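About the Filldale Robotics Club

Filldale Robotics Club is the after-school engineering club of Filldale School. It was started in 2000 by Neville Tapley, then head of design and technology, with one workbench and a box of secondhand motors. It is open to pupils from Year 9 upwards and to sixth formers. No previous experience is needed and there is no entry test.

The club has 32 members at present. Most join in September and stay for at least the full school year. Younger members begin with wheeled robots and simple sensors, and learn to solder, measure and write short programs. Older members choose a longer project and work on it in small groups until the summer show.

Neville Tapley retired from teaching but still comes in to help with the metalwork. The club is now run by Jamie Greenwood, who teaches computing, and Ryan Dobson, the school's technician. Jordan Blackburn and Alfie Kershaw are this year's student leads. They plan the sessions, keep the parts list and decide with the staff which projects go forward.

What we work on

The club has three strands. The first is line followers and maze robots, which we enter for the Birkett Cup, a yearly contest between schools in our area. We have won it twice and have also finished last. The second is repairs and small commissions for other departments, such as the turntable used by the art rooms and the curtain winch in the hall.

The third strand is called Hiven and belongs to the sixth form group. Hiven is a study of how two grippers can handle soft things: bags, cloths, socks and packaging. Rigid blocks are fairly easy for a machine to pick up. Fabric folds and slips, and it seldom lies the same way twice. Members work with a gripper in each hand and practise a task such as opening a bag or straightening a strap, and the movements are recorded so that they can be studied and later used in training a robot arm.

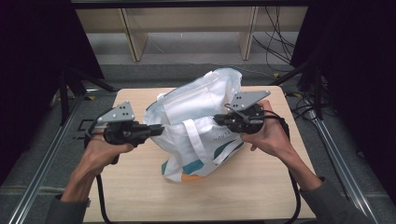 Hiven: a gripper in each hand and a tote bag on the board.

Each Hiven task is written up on a single sheet giving the starting position, the steps and what counts as finished. Jordan wrote most of the current sheets. Alfie looks after the software and the naming of files, which took longer to agree on than anyone expected. A spell on the grippers is kept short, as wrists get tired, and members swap over between tasks.

Where we meet

We meet in the Plunden Room on the ground floor of the technology block, next to the main workshop. It has its own store and a lockable cupboard for batteries. Machine tools are used only in the workshop and only with Ryan Dobson or Neville Tapley present. Long hair is tied back and goggles are worn there by everyone, visitors included.

Costs and support

Membership is free. The club's running costs for the last school year came to £810, mostly for motors, filament and travel to the Birkett Cup. This was met by the school and by the stall at the summer fair. We are glad to be given old printers, drills and toy cars for stripping down – please ask first, as the store is small.

Joining

Pupils who would like to join should speak to Jamie Greenwood or to either of the student leads. Parents and carers can leave a message for the club at the school office. New members are given a locker tray and a notebook, and are paired with an older member for their first half term.

Page last updated 2020-06-12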